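Notebook, swallowing bench, Friday, started 8:40

Subject for today: thickened drinks for dysphagia, why the starch batch gets thin in the mouth and the gum batch does not (or less). I write it long this time, because on Tuesday's page I could not read my own short notes and Griet T. could not read them either.

Background for who opens the book at this page. Patients who swallow badly after a stroke often get their drinks thickened, so that the liquid moves slower over the back of the tongue and the airway has time to close. Two kinds of powder are in common use: modified starch and xanthan gum. Saliva contains amylase, and amylase cuts starch. So a cup which is correct on the table can be too thin after it has been in the mouth, or after the patient has put the spoon back in the cup several times. This is known since long. What we want to know is how fast it goes with our own two powders, at the temperatures which the ward really uses, and if the tea makes a difference.

The powders are Riltlow (starch) and Gorwood (gum). Both from tins opened this week. I wrote the opening day on the lid with marker.

Set-up
Water from the tap, left to stand one hour. Powder weighed on the small balance, sprinkled while stirring with a fork, not a whisk. The whisk brings air inside and the flow test then gives a false thick result. I made this mistake in July and lost a full afternoon on it.
Each batch was 600 ml, in the tall jug. From the jug I take the portions for the syringe.
Flow test with the 10 ml syringe, the normal one with the slip tip, plunger out, finger on the tip, release for ten seconds, read what remains. Always the same box of syringes. The other box in the drawer has a different barrel length and we should really throw it away or put it in teaching. Griet L. says teaching.

Standing time before the first reading: the starch needs its time, the gum is ready quicker. I gave both the same wait so that there is no discussion afterwards.

Morning results, plain water
Starch, fresh: remains well inside the range for mildly thick. Two repeats, both good.
Gum, fresh: same range, a little on the high side. I could reduce the powder by a small pinch but then I have to redo the first run, so I left it.
Starch with saliva (my own, collected before coffee, rinsed first): already at the first reading after mixing it was thin. At the second reading it flowed almost like water and there was hardly anything left in the barrel. I repeated with half the saliva and the drop was slower, but it still left the range.
Gum with saliva: small drop, stays in range in all readings.

So far it is what the books say. The speed surprised me a bit.

Tea
Black tea, made with one bag, bag out, cooled until I can hold the glass. The starch went in with lumps. I pressed the batch through the sieve and I am not sure how much powder stayed in the sieve, so this run is marked with a question mark in the table and should not be used for the average. Second try: powder sprinkled slower, no lumps that I could see, reading good.
With saliva the tea batch seems to hold longer than the plain water. It can be the tannins which disturb the enzyme. It can also be that my saliva was from after the coffee by then. I have to repeat this with saliva from one collection, divided in portions and kept on ice, otherwise the comparison is worth nothing.

Juice
Orange juice without pulp. The acid should slow the amylase, and it did look so: starch in juice with saliva stayed in the range longer than starch in water. Gum in juice was slow to thicken, and after the normal wait it was still under the range. After a longer wait it was correct. This is important for the ward, because if the nurse sees a thin cup she adds more powder, and then some minutes later it is too thick and the patient refuses it. I think it should be on the instruction card with big letters.

The log number for all of today's readings is 2,852, the paper sheets are in the blue folder behind the balance.

Lunch 12:30. Continued at 13:15.

The spoon question
Griet L. asked for a test where the spoon goes in the mouth and back to the cup, like at a real meal. I did it with a starch cup: ten spoons, slowly, talking in between. At the end the cup was thinner at the top than at the bottom, you could see it when tilting. The syringe reading from the top was out of the range. From the bottom it was still in. So the place where you take the sample matters and we have never written this down in the method. From now on: stir three times, then take from the middle.
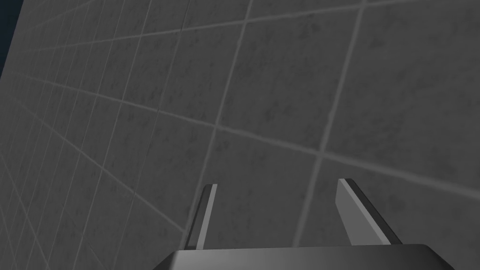 Griet Timmermans, written in the margin: I don't agree with the stirring. On the ward the cup is not stirred between spoons, the patient drinks what is on top. If we stir first we measure a cup which does not exist. Take top and bottom separately and report both. Also please do the ten spoons with a second person, your saliva is maybe very active.

Good points, both. I answer here so it stays together. I will do top and bottom separately, and the stirred reading only as extra. For the second person I can ask Urbonaitė on Monday's shift, if she is willing and has not eaten just before. We know that amylase differs a lot between people and also during the day, so one person says very little. Two is still not many, but it is better for deciding if a bigger test makes sense.

What I do not want to conclude yet: that starch is unsafe. Many patients at the Grurness unit have it for a long time and prefer the taste – the gum feels slimy to them, and a patient who does not drink gets dehydrated, and this is a risk also. The decision is for the speech therapist with the patient in front of her.

To do
Repeat tea with iced saliva portions.
Ask the kitchen which temperature the tea has when it leaves the trolley. I used roughly body-warm and this is maybe too low.
New box of syringes, same type. Check barrel length with the ruler before use.
Write the juice waiting time on the card, show to Griet L. first.
Clean the sieve properly, dried starch in the mesh.

Stopped 16:50. Jugs washed, balance off, rest of the gum batch in the fridge with label, to look at it again after the weekend.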